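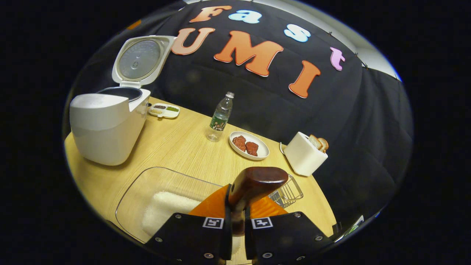

Gripper lets go of a wooden handle halfway through scooping rice

Posted by furtado_bench in Grippers and end effectors

We're collecting kitchen demos with a hand-held gripper and the same two fingers go on the arm afterwards. By hand it's fine. On the arm, the paddle handle turns in the jaws as soon as it goes into the rice, and twice now it has dropped out altogether. Once it landed against the toaster, which was plugged in, so I've stopped until I understand it. The supplier says to raise the force from 45 to 64 in the Brivo settings. I don't believe that's the cure. Has anyone had this?

Erkano
Raise the force. Worked for me.

Maritza Puma
I'd be wary of that. You have flat plates closing on a rounded, glossy handle, so there's very little contact, and squeezing harder mostly bends the fingers. When you hold the thing yourself you feel it start to turn and ease off without noticing. The arm has no idea.

Stick thin rubber on both plates, but keep it clear of the markers or your finger width readings will be rubbish. Check the screws too. Mine worked loose after about 300 cycles and the log never showed a thing.

And unplug the toaster. A "safe stop" in the software stops the arm. It does nothing for a paddle already on its way down.

Lustuvmont
Agree on the rubber, less sure about the screws. Could also be the wrist. If yours is allowed to turn the full 360 it may be taking a silly route into the tub. Limit it and try again at half speed before you buy anything.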